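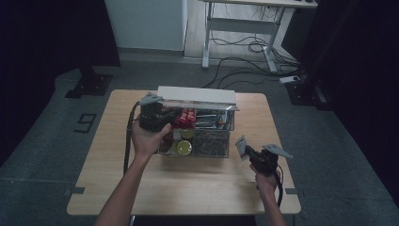
Unit 2: Receiving and Storing Shelf-Stable Goods
Course handout, Household and Community Food Operations
Tonden Institute of Further Education

Purpose of this unit

This unit introduces the handling of canned and packaged goods between delivery and shelf. Students are expected to have completed the reading on package integrity before the practical session. The material is assessable and is drawn upon again in Unit 4 (Rotation and Inventory).

Terms used

Open-wall container: any basket or crate whose sides permit the contents to be seen without unloading. Wire mesh baskets are the usual type in teaching pantries.

Partial cover: a flat board or panel laid across the top of a container without being fastened. A partial cover keeps dust off the contents and offers a surface for paperwork. It does not carry a load, and a second container must never be stacked on it.

Primary grouping: the arrangement of like items together inside one container, before any sorting by date.

2.1 Selecting a container

Cans are dense, and a container that looks half full may already be at its working limit. As a guide for this course, a can of 500 g net contents is treated as the reference unit, and a basket carried by one person should hold no more than 10 reference units. Smaller cans may be substituted by weight. Students who are unsure should weigh the loaded basket before lifting it.

Wire mesh has advantages for this work. Labels facing the wall can be read in place, leaks show early, and air moves freely around the goods. Its disadvantage is that small packets can catch in the grid or tear at the corners. Packets with thin film wrapping should go in a solid-walled tub, or be placed toward the middle of the basket with cans on either side.

2.2 Upright and side placement

Upright cans in a tight group support one another and leave the top rim open to inspection. This is the preferred position for any item that will be checked for dents or swelling on the same day.

Cans laid on their sides make good use of a long, narrow space, particularly at the end of a rectangular basket. They should lie parallel, with the end wall of the basket acting as a stop. Side placement is acceptable for transport and short holding. It is not used on open shelving in the Tonden teaching pantry, where a can may roll when its neighbour is removed.

Both positions may be used in one basket. Heavier items are placed first and irregular packages last. Loose or mixed packages should be kept to one corner so that they do not work their way between the cans.

2.3 Unloading at the table

The receiving table is to be cleared before the basket is set down. The basket is placed well back from the working edge, leaving open surface in front for sorting. The cover is lifted off with both hands and set flat to one side.

Items are removed group by group. Each group is checked for the following faults:

Dents on a seam or rim
Rust that does not wipe away
Swollen ends
Missing or unreadable labels

Any item showing a fault is moved to the hold tray and entered on the receiving sheet. Students must not open a suspect can to examine its contents.

2.4 Recording

Receiving sheets are kept in the Talen binder beside the pantry door. Quantities are written in figures and colours are spelled out in full where they distinguish two varieties of one product. The pantry catalogue currently lists 167 lines, and the line number is to be copied from the catalogue, never from memory.

Preparation for the practical

Students will work in pairs. Closed shoes are required and long sleeves should be rolled to the elbow. The practical begins at 9:30 a.m. and the pantry is locked at noon.

Written exercise

Draw a plan of a rectangular basket holding two kinds of canned goods and one group of mixed packages. Mark the position of each group, state whether the cans are upright or on their sides, and give the order of loading. Submit the plan with the completed receiving sheet before the end of the practical.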